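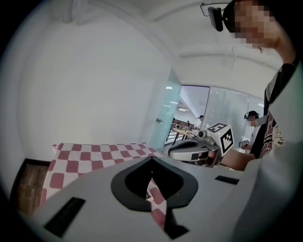
Two of us at the checked cloth, grippers in hand.

Print this page
E-mail this page

How to record good hand-held demos (and keep your sanity)

I've been asked so many times how we gather examples for Tristard, our little tidying model, that I'm finally writing it down! You don't need a lab for this. You need a pair of hand-held grippers, a head camera, a table, and a patient friend. Mine is Emese Boros, who has the steadiest hands at Grecu and never lets me forget it.

1. Sort the table first. Pick a cloth and stick with it for the whole batch. We like a checked one because slips and little sideways drifts are easy to spot when you play things back (a plain white cloth gave us a miserable November). Smooth it out, but don't fuss over every ripple, as a real table has ripples too.

2. Check the marker cubes. Each cube needs to sit tight on its gripper. Give it a gentle wiggle. If it moves at all, stop and fix it, then calibrate again. I once skipped this and lost 40 takes in one go. Forty! I went and sat on the stairs for a bit.

3. Put the head camera on and look down at your hands. Look further down than feels natural. Hold both grippers out over the near edge of the table and ask your friend to check the live view for both cubes.
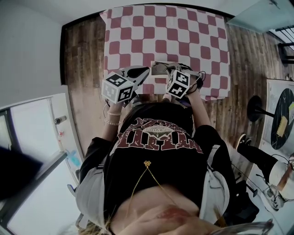
Once you've found that starting pose, hold it for a slow breath, then begin. Do the same at the end. Those still moments make the trimming so much easier, and I can't tell you how many otherwise lovely takes start with the gripper already halfway to the spoon.

4. Move as if you were a bit sleepy. Our takes run up to 45 seconds, and most beginners rush. Close the jaws, wait a beat, lift, carry, lower, open. Try not to twist your wrists so far that a cube turns right away from the camera.

5. Keep some of the wobbly ones. If you miss a grasp and then get it on the second try, that's worth having (the model needs to see somebody recover). If you drop the thing on the floor, bin it.

6. Swap over after every eight takes. Your forearms will thank you, and you get two people's habits in the set. Sebastian Stanciu reaches from the left for everything, so his takes are a nice balance to mine.

7. Name your files the same day. We use task, person, take number, and a one-word note such as "clean" or "retry". Then copy the lot to the Trarkar drive before you pack up.

Our last batch came to 94 takes after trimming, and I'd happily have had more. Next time I'll go through lining up the two sets of recordings when the clocks don't agree, as that's a whole page on its own.

Print this page
E-mail this page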